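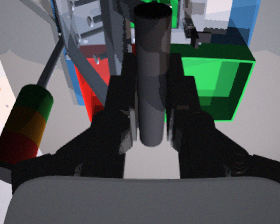 Captura: simulación de la celda, vista desde la pinza. Material del curso, N. Simard

Tema 6 -- Agarre falso positivo (caso Sovik)

Apuntes rápidos, la parte de cálculo va en la hoja aparte.

El fallo. El programa da la pieza por cogida cuando los dedos dejan de moverse. Nada más. En la celda de Sovik los dedos paraban por fricción en la articulación, no por contacto con el cilindro. Señal "pieza OK" igualmente, el brazo sube, cilindro al suelo a media trayectoria. Baliza en verde todo el rato.

Qué se miró primero (mal): la visión. Dos turnos perdidos recalibrando. Tikkanen propuso comparar apertura final con diámetro nominal y ahí salió.

Datos del ensayo
-- fuerza de cierre programada: 50 N
-- fuerza medida en las almohadillas: 30 N
-- ciclos hasta la primera caída: 70

Ojo: el simulador NO reproduce la fricción si se deja el modelo de contacto por defecto. En simulacion todo iba bien. Hay que meterla a mano, ver hoja de Hollenstein.

Corrección
Condición doble: dedos parados Y apertura dentro de tolerancia. Si falla una, parada, baliza en rojo, no se reintenta solo. El reintento automático lo quitó Fehr después de que el brazo bajara sobre una pieza tumbada.

Seguridad. Pieza caída dentro de la celda = parada y bloqueo antes de meter la mano. La puerta abierta no basta, los dedos pueden conservar presión. Esto entra seguro en el exámen.

Para la próxima sesión: repetir la simulación con el contenedor rojo y luego con el verde como destino, fricción al 20 %, y apuntar en qué punto de la trayectoria se suelta. Dudas a Ghislain Nguyen, laboratorio Caron, por la tarde.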